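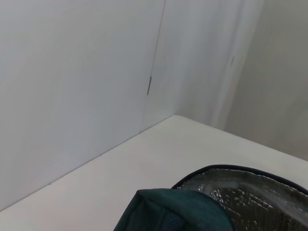 How to get your money back when a gig is cancelled

Shows get pulled for all sorts of reasons: illness, a lost voice, a visa that didn't come through, a lorry full of equipment stuck at a port. Whatever the cause, the steps for the ticket holder are much the same. This guide covers tickets bought in the UK for concerts and club nights.

Last checked 2025-08-31.

Before you start

Find your booking email and have the order number to hand. You will also need to know which card or account you paid with. If you can't find the email, search your inbox for the name of the venue as well as the act, as some sellers only put the venue in the subject line.

Step 1: Check whether it is cancelled or postponed

Look at the venue's own website first, then the seller's. Fan pages and group chats are quick but often wrong. If the show has been moved to another date, your ticket will normally carry over to the new one. You can ask for a refund if you can't make it, but there is usually a deadline, and it can be short. When Suvutska moved their June date, ticket holders had 29 days to ask. Plenty of people missed it.

Step 2: Work out who sold you the ticket

Your refund comes from whoever took your payment. That may be the venue box office, a ticket agent or a resale site. The promoter and the band can't refund you directly, so messaging them won't help much.

If a friend bought the tickets for a group, the money goes back to the friend. Sort out between yourselves who is owed what.

Step 3: Wait for the automatic refund

Most agents refund the original card without being asked. Keep your ticket until the money has arrived. If the card has expired or been replaced, the bank will generally pass the payment on to your current account. If the account itself is closed, tell the seller now.

You should get back the face value of the ticket. Booking fees vary - some sellers return them, some don't - and postage is rarely included. Check the terms you agreed to when you bought.

Step 4: Chase it

If nothing has turned up by the date the seller gave, write to them. Use the contact form or email so that you have a record. Keep it short:

"My order number is (number). I bought two tickets for Alemayehu at Studero. The show was cancelled and I have not received a refund. Please confirm the date it will be paid."

Allow a reasonable time for a reply. After a big cancellation the queues are long. Mulugeta Dinsa, who runs the box office at Studero, told us they had more than 200 emails on the night the Zuro show came off, and 4 people to answer them.

Step 5: Go to your card provider

If the seller refuses or goes quiet, contact your bank. For debit cards, ask about chargeback. For credit cards, you may have a claim under Section 75 if a single ticket cost over the legal minimum, though buying through an agent can complicate this. Have your order email, the cancellation notice and copies of your messages ready to send.

Travel and hotels

Ticket sellers don't normally cover these. Try the hotel directly, as many will move a booking even on a non-refundable rate. Train tickets depend on the type: advance fares can often be changed before departure for a fee. Check any travel insurance you hold, but read the section on event cancellation before you ring.

Tickets from a resale site

Read the site's guarantee. Some refund the full price you paid, others only under certain conditions. If you bought from a stranger on social media and paid by bank transfer, ask them first, then report it to your bank if you think the ticket was never real.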